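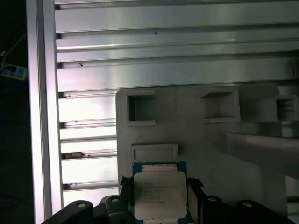 Sovcombe Dental has declined to endorse the Luvell whitening tray, citing thin evidence. A metal lid on a processor can be pale silver-gray and nobody minds; teeth are sold by the shade. Luvell promises results in 2 weeks. "I read the 74 patient reports and I'm not convinced," said Orest Karpenko, dentist at Sovcombe.
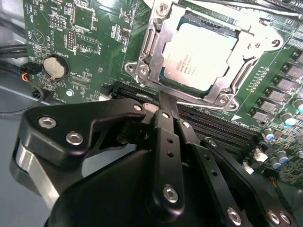
A Xeon processor in its socket, held by a bracket.

Patients can ask for a shade check before buying.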